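Budgeting for a second hand-held gripper station — what am I missing?

Posted in Equipment and Purchasing
Asked by Maeve Madigan
3 replies

We run one tabletop station for recording manipulation tasks with a pair of hand-held grippers. The tasks are household ones: hanging mugs and utensils, sorting cutlery, folding small cloths. I've been asked to put in a budget for a second station before the end of October, and the number I give will be hard to revise upwards later.

Current draft:

Gripper pair, wired, with mounting plates: quoted by Astard, price held until the end of the month
Table: same model as the first
Capture computer: one spare already in storage
Props: $300
Cables, tape, sundries: nothing allocated yet
Contingency: $400

The grippers are the bulk of it and I'm comfortable with that line. I'm less sure of the rest. Specifically, is $300 for props realistic, should the table be modified before delivery or after, and is it worth paying extra for a wireless pair? The wireless option from Astard adds $2,000 to the quote. Our operators are seated and don't move away from the table during a recording.

Freight is to a regional address, if that changes anything.

Vinzenz Imhof
Posted at 7:40 am

Don't go wireless. Batteries, chargers, dropouts. Put the money into a second pair of jaws instead.

Also check whether the quote includes GST. Ours didn't.

Corina Zürcher
Posted at 11:15 am
Edited once

I did this exercise last year for the Plisdale site, where we went from one station to two. Some notes in the order they came up.

Table. Have it cut before delivery if the supplier will do it. We had the front notch and the cable hole done by a local joiner after the fact and paid for two visits, as the first cut was too narrow for our shorter operators to sit in close. Send a drawing with the notch width, notch depth and the centre of the grommet hole marked from the same corner. If you are matching an existing table, measure the table and not the old drawing. Ours disagreed by enough to matter for the fixture positions.

Finish matters too. Ask for a matt surface. Gloss reflects the overhead lighting and you will end up paying to have it sanded or covered.

Cables. This needs its own line. Each wired gripper wants a lead long enough to reach the far corner of the table with slack at the wrist, plus one spare of each. The connector at the gripper end is the part that fails. Buy the spares with the original order; our later order of leads from Brunner cost nearly as much in freight as in parts. Floor cable covers are also worth including if the run to the computer crosses anywhere people walk.

I agree with Vinzenz on wired for seated work. The lead does limit wrist rotation a little, and operators need to learn to keep the loop on the outside of the forearm. We allow a morning's practice for that and charge it to the station budget.

Props. $300 is fine for the first set and too low for the year. Handles get chewed by the jaws and thin plastic hooks snap. We now buy every prop in duplicate from the same batch, because replacements bought months later tend to differ slightly in colour or size, and then the task has changed. Hanging tasks are the hardest on props, so weight the spend that way.

Contingency. I would move part of yours into a named maintenance line. A general contingency is the first thing finance removes.

Seraina Moser
Posted at 4:05 pm

Adding to Corina's answer on props, with the task from our own station that uses them up fastest.
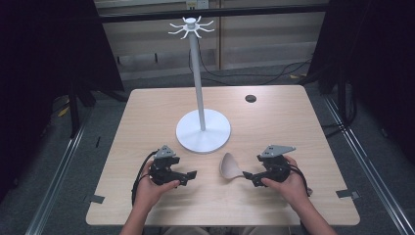 Photo: Seraina Moser, Nerkcombe

The mug tree is the cheap sort with a white pole and eight hooks, and the utensil goes on and off it all day. Points for your budget:

Stand. Weigh the base before you commit to a model. A light one tips when the operator overshoots a hook. We bought 2 different models and returned one.

Utensils. A short handle leaves very little room for the jaws, so operators regrip more often and the takes run longer. If you are paying by the hour, that costs more than a better ladle would.

Tape. We keep strips of grey tape on the table near its edges. It lifts and needs replacing, and it should be ordered by the carton. Put it under consumables with the jaw pads.

Curtains. We have black ones on either side. They weren't in my first budget either. Price the curtains and the hardware to hang them together, as the hardware was the dearer half for us.

On freight, ask Astard whether the mounting plates ship fitted. Ours came separately from the grippers and the second consignment was charged as a new delivery.

Maeve Madigan
Comment on Seraina Moser's reply

Thanks, all. Staying with wired. I've added lines for leads, curtains and maintenance, and have asked Astard about the plates and the GST. Corina, did the joiner seal the cut edge of the notch, or was it left raw?

Corina Zürcher
Comment

Sealed, two coats. Ask for it in the quote.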